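Skernham Fabric Terms
README, release 2

Overview
Skernham Fabric Terms is a word list of textile vocabulary collected from mail-order catalogs and sewing manuals. It holds 400 headwords in English, each with a part of speech, a short definition and at least one quoted use. The list was compiled for spelling checkers and small search indexes. It is not a full dictionary of the trade.

Files
terms.tsv: headwords, one per line
quotes.tsv: quoted uses, keyed by term_id
sources.tsv: catalog and manual titles with year of printing
CHANGES: edits by release

All files are UTF-8 with Unix line endings. Fields are separated by a single tab. Empty fields are left empty; the string NULL is not used.

Fields in terms.tsv
term_id: integer, stable across releases
headword: lowercase unless a proper name
class: fiber, weave, finish, color or tool
definition: up to 60 words
variant_of: term_id of the preferred spelling, if any

Class assignment
A term gets one class only. Satin is filed under weave, including where a catalog uses it for any shiny cloth. Color names are kept when they appear with a fabric name in at least one source, so "bright blue" is in and plain "blue" is out.

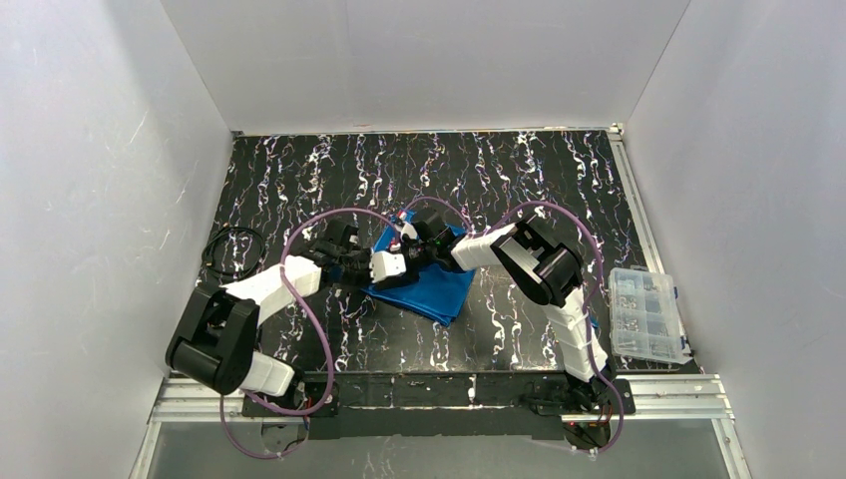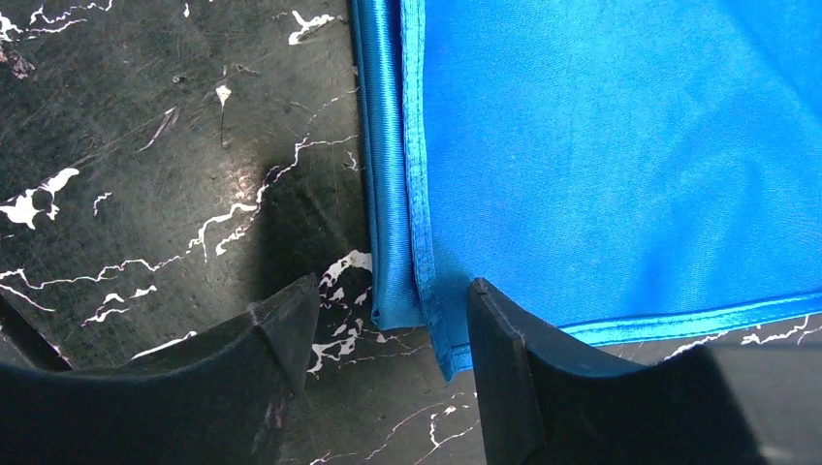
Sources
Quotes come from 122 printed items. Text was scanned with Olia and corrected by hand. Line-end hyphens were removed. Original spelling was kept in quotes.tsv and normalized in terms.tsv. The Engström catalogs use their own finish codes, and these are copied into the quote without expansion.

Known problems
Knitting terms are thin compared with weaving terms.
Some variant_of links point to a term that is itself a variant. Follow the chain until the field is empty.
Quotes with fractions may show a hyphen in place of the slash.
Two senses of "nap" are still merged.

Changes since release 1
Duplicate headwords merged in May. Retired term_id values are listed in CHANGES and will not be reused.

License and contact
Definitions may be reused with credit. Quotes remain under the terms of their sources. Report errors through the Trustiteo tracker and include the term_id.

Last updated: Tuesday, September 15, 2020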